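Monday, workshop, bench by the window

Continued with the small table for Ulla Eklund. The top was oiled last week and I left it alone since then. In the morning I rubbed it with a dry cotton cloth and no oil came off, so I count it as cured enough for light use. I would still not put a hot cup on it.

Surface: I went over it by hand with 426 written on the sheet of paper beside me, which is the job number and not the grit (I mixed these up once before, so I write it here). No new sanding today. There is one place near the left edge where the grain stands up a little. You feel it with the finger but you do not see it. I marked it with blue tape on the underside.

Oil: the Varka can is almost finished. The Wakeck oil we tried on the offcut became more yellow than I like, and Ulla said the same. So we stay with Varka for the pale tops — please do not open the new Wakeck can, maybe the shop takes it back.

Tray: the black oval one goes with this table. I wanted to know if it leaves marks, so it stays on the top until the afternoon with nothing in it. Before, I put 2 felt dots under it, but they made it rock, and I removed them again. The glue rest went away with a plastic scraper.

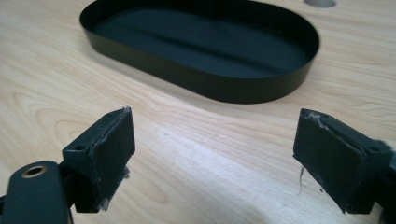 At 3 in the afternoon I will lift the tray and look along the surface against the window. If there is a ring, I try first the soft cloth and one drop of oil, and only after that the fine pad. Not the other way round, please.

To do:
call Lindqvist about the screws for the legs, they sent the short ones
new cotton cloths
ask Ulla if she wants the edge rounder, I find it still a bit sharp
write the oil into the Rondovex list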